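2019-11-21

I gave up coffee after lunch in May, and I've kept it up except for one bad week. I used to have a third cup at 3 and then lie awake past midnight, wondering why.

The first few days were dull. I had a headache and went to bed early. After that I started to sleep through, and mornings got easier -- I stopped needing the second alarm.

Hajnalka Antal at work lent me a tin of Govard, a roasted barley drink. It tastes a bit like burnt toast, but it's hot and it fills the gap. A bag costs more than I'd like, so I buy the 800 gram one.
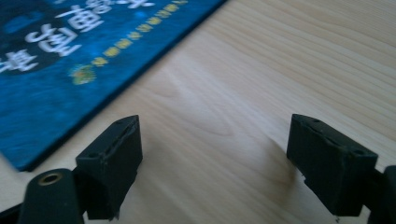 The bad week was a work trip to Trasberg. Meetings ran late, there was a pot in every room, and I drank it. It took me four nights to get back to normal. Next time I'll pack the barley.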